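Kallden K2 gripper kit, three months on the bench

Posted 11 February 2024

I put off writing this one up because I kept changing my mind about it! The Kallden K2 is a bolt-together parallel gripper for small robot arms, and I bought mine in October for a long-running project at the Nenero shared workshop: getting an arm to swap the hard drive in an old desktop PC. We have a pile of donated towers to strip, and I figured drives in carriers were the friendliest place to start (they have nice big blue plastic tabs, what could go wrong).

What you get in the box is a bag of black plates and links, two finger sets, a little bag of hex screws and a fold-out sheet that was clearly drawn by somebody who had already built a few hundred of them. I put it together over two evenings. The first evening I got one side link in backwards and had to undo most of what I'd done, so do yourself a favor and lay everything out dry before you reach for the thread locker.

Once it was on the arm I fell for it pretty hard. The fingers are slim, and that matters a lot inside a tower, where there's always a cable bundle right where you want to go. My previous gripper was a Janjua with fat rubber pads, lovely for picking up cups and hopeless between a power supply and a drive cage.
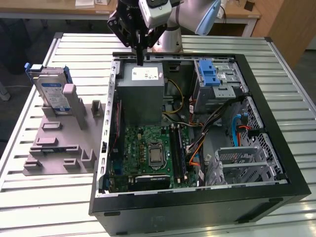
K2 over the open tower, with the drive in its blue carrier parked in the fixture tray.

The fixture tray is my own design, by the way, and it went through more versions than the gripper did. The drive stands upright in a slot toward the back, and the K2 grabs it there without any fuss. I'd say if you're buying a gripper for this kind of work, budget as much time for the tray as for the arm. A drive that leans even a little will have you chasing offsets all night.

Now for the grumbles. The screws are silver socket heads and they look great against the black plates, but they do work loose. Mine needed a full retighten after the first few weeks and I now go over it with a hex key before every long session. The body is also wider than I'd like. The fingertips will go nearly anywhere, then the knuckles behind them meet the sheet metal of the drive cage and that's the end of that. I ended up coming in at a steeper angle and rewriting half of my approach moves. 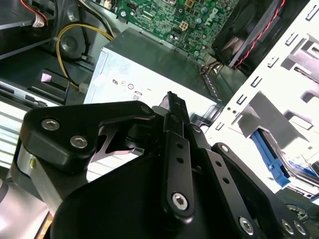 Zekel left a comment on my build log saying the width never bothered him and the loose screws were down to me skipping the thread locker on the pivots, which the sheet does ask for, in very small print. He also reckons the longer finger set solves most of the clearance trouble if you can live with a weaker squeeze.

Okay, fair, I did skip it on the pivots. I've since fixed that and it's a lot better, though I still find one or two that have backed off a hair. And I did try the long fingers! They reach deeper, sure, but they flex when they take the weight of a full-size drive, and the carrier comes out crooked. I went back to the short ones after 3 tries. For SSDs or loose cables I'd probably swap again.

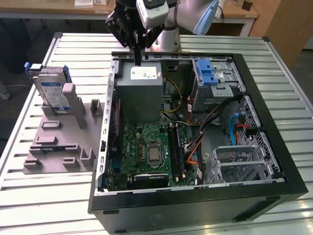
The other thing I should mention is the cycle count, as Kallden makes a bit of a fuss over durability on the box. My controller has logged 2,322 open-close cycles and the links have no play that I can feel with my hand. The finger edges are a bit shiny where they meet the plastic tabs – cosmetic, as far as I can tell. Spare fingers come as a pair and took two weeks to reach me.

Would I buy it again? Yes, for tight spaces and light parts. If you mostly pick up round things or anything heavy, keep the Janjua. I'm giving the K2 four stars, and it would get the fifth if they printed that thread locker note a little bigger. The tray files are going up on the workshop page once I've cleaned up the slot dimensions.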